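Trundgate Opens Health Contribution Scheme to Market Traders

The health office of Trundgate district has opened its contribution scheme to market traders, drivers and other people who work for themselves. Until now only persons with a monthly salary could join, and the payment was taken directly from their wages.

Registration is possible at the district office on McIver Road and at the two public clinics, Welton and Pillgate. A trader who wishes to join must bring an identity card, one photograph and the receipt of the market stall or the vehicle licence. Children under 7 years are covered with the parent and do not need a separate form.

In July the health office made a trial of the new form at Welton clinic. In that month 442 persons registered, the greater part of them women who sell food and cloth in the covered market. The office said in its written notice that the result was "more than we had hoped for" and that the trial had shown several weak points, mainly with the collection of the money. Traders do not receive the same income every week, and many of them asked to pay in small amounts.
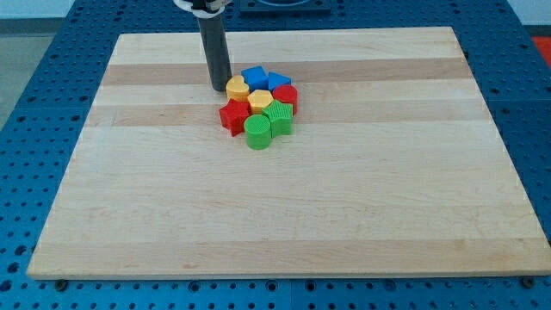

TRUNDGATE, 25th October

For this reason the district has now accepted weekly payment. The member receives a card, and the clerk stamps it each time the contribution is paid. If a member misses 8 weeks one after another, the cover is stopped, but it can be started again after payment of 2 weeks, without a new registration. The first version of the rules asked for the whole missing amount, and the market association had complained about this in writing.

The scheme pays for visits to the clinic, common medicines, care during pregnancy and birth, and the setting of simple fractures. It does not pay for spectacles, for dental work other than the removal of a tooth, or for treatment outside the district, except when the clinic doctor has signed a transfer letter. Members who were treated elsewhere before joining cannot ask for their money back.

Not everybody is satisfied. The drivers' union in Pillgate has asked why a driver who works in several districts should pay in Trundgate when he may fall ill in another place. The health office answered that talks with the neighbouring districts are going on, but it did not give a date for an agreement. The union has advised its members to read the rules well before they sign.

There is also the question of staff. Pillgate clinic has had no permanent pharmacist since the spring, and patients often have to buy their medicines in town at their own cost. According to the notice, the post has been advertised again and the members' contributions will be kept in a separate account, which the district auditor will examine once a year.

Registration is open on working days from the morning until 2 p.m. Welton clinic also takes forms on Saturdays. Persons who registered during the trial keep their old number and need only to collect the new card.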